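October 2026

Glue notes, drawer fronts for the Cutgate cabinet.

Ran the hide glue again after the bad batch in April. Soaked the granules overnight in cold water this time and warmed the pot slowly to 69 C. It got stringy when I let it creep past that, so I keep the lid off and the dial low. Open time is still short. I can get one joint together before it starts to gel, two if Wouter Stevens is on the other end of the clamp.

Test pieces: 29 small lap joints in maple offcuts, all from the same board. The ones I sized first with thin glue broke in the wood. The unsized ones mostly let go at the line. Sizing from now on, end grain especially.

The Iwasaki plane needs its iron reground before I touch the real fronts. There's a nick near the left corner and it leaves a track. Used 100 grit on the toothing side, which was probably too coarse.

Still to do: order more granules, scrape the old glue off the cauls, wax them.

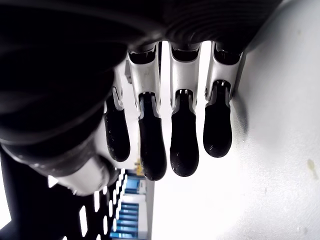
Wax goes on the cauls the night before, buffed off in the morning.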